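Redgate Gallery Audio Guide: Set-Up Manual
Section 4. Preparing handsets for an exhibit opening

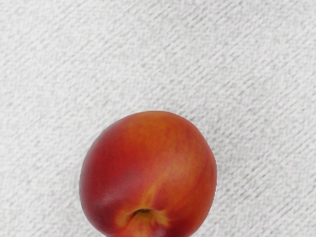
4.1 Before you start

You will need the charging rack, the Kunero loader program and the stop list for the exhibit. The stop list comes from Naima Soliman in Collections. Do not work from an older printout. Stop numbers change when cases are moved.

4.2 Loading the new tour

1. Place the handsets in the rack with the screens facing out. A steady green light means the handset is seated.
2. Open the loader and choose Tours, then Add.
3. Select the tour folder. The folder name must match the exhibit name on the stop list, with no spaces.
4. Click Send. Leave the rack alone until every light has gone back to green.
5. Take out 2 handsets and play the first and last stops on each.

Caution: Do not lift a handset while its light is amber. The tour will be incomplete, and the handset has to be erased and loaded again.

4.3 Setting the volume limit

1. Hold the side key for 6 seconds to open the staff menu.
2. Go to Sound, then Limit.
3. Set the limit to 100 for loop-equipped handsets. Leave all others at the factory setting.
4. Press the side key once to save.

Note: The limit does not carry over when a handset is erased. Repeat these steps after any reload.

4.4 Stop markers

Mount each marker to the left of the case label, at the same height as the label. Markers in the Amrani Room go on the rail, as the plaster there will not hold adhesive. For the patrol wagon and other open displays, use a floor stand outside the rope.

4.5 Member previews

Previews use the short tour. Choose Tours, then Default, and pick the file ending in PRE. Switch back to the full tour before the doors open to the public at 10 a.m.

If a handset fails to load twice, tag it and leave it in the bottom drawer for Duván Mosquera. Spare ear pads are in the same drawer.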